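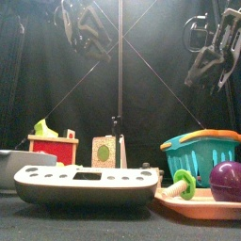

Fig. 1. Toy objects on a dark grey tabletop.

Unit 4: Sorting, grouping and naming in the early years
Course handout, Clirkley College. March 2023

Read this before the session and bring it with you. The task at the end is to be handed in with your placement diary.

4.1 What we mean by sorting

Sorting is putting things together that are alike in some way. It comes before counting in most children, and it goes on being useful long after counting is secure. A child of eighteen months may put all the balls in one place without any word for what they are doing. A child of four can often tell you the rule, and may be cross if you break it.

Three terms are used in this unit. Matching is finding one thing that is the same as another. Sorting is making groups from a mixed lot. Ordering is putting things in a line by size, weight, shade or some other measure. They overlap in practice, but keep them apart in your written work, as they are marked separately.

4.2 The usual order of development

Children tend to match before they sort, and to sort by one feature before they can manage two. Colour is often the first feature used, though not always. Some children begin with use: things you eat with, things you wear. Others group by who a thing belongs to, so that a cup and a slipper go together as Daddy's. An adult who is waiting for colour groups may miss this and write down that the child cannot sort. Ask, or watch for longer.

Changing the rule part way through is hard for children under about four. If they have just sorted by colour and you ask for shape, many will carry on with colour even when they can repeat your instruction back to you. Clear the table and start again with a new lot of things.

4.3 Choosing materials

Bought sorting sets are tidy, with every piece the same apart from colour or size. They make it easy to see what rule a child is using. They also leave the child little to decide. A mixed lot from the toy cupboard or the kitchen drawer gives more to talk about, and more than one right answer.

Points to check:
Nothing small enough to choke on for under-threes.
No more than ten or twelve things at first.
At least two features that could be used as a rule.
Something to put the groups in or on: plates, hoops, lids, sheets of paper.

The Furuveck tray is kept in the resource room and may be signed out overnight. It has 100 pieces. Do not put them all out. Count them before you return it, and write the number in the book.

4.4 What the adult says

Say less than you want to. "Tell me about these" is better than "Are these the red ones?" If a child puts a piece where you did not expect it, leave it there and ask about it later. Name the group once the child has made it, using their own word if they have one.

Children who speak another language at home may sort well and say nothing. Learn the words for big, small, same and different in that language if you can. The parents will usually help.

4.5 The Grunstead diaries

You will be given extracts from these in the session. Staff at the Grunstead nursery kept notes on sorting play over two terms, and wrote down 721 separate episodes. Most were started by the children, many of them at tidying-up time. Note that the staff did not agree beforehand on what counted as an episode, so treat the total with care. The longer Pasichnyk collection, with 1,393 entries, is on the shelf outside the office and is for reference only.

4.6 Task

Watch one child at play for 2 sessions of at least ten minutes each. Do not set up a sorting activity. Write down what the child puts together, what they say, and what you think the rule was. Then write a page on whether you could have been wrong about the rule, and what you would look for next time.

Change the child's name. Get the signed permission form before you start, not after. Notes may be handwritten if they can be read.

Next unit: ordering by size and weight. Bring a set of kitchen scales if you have one at home.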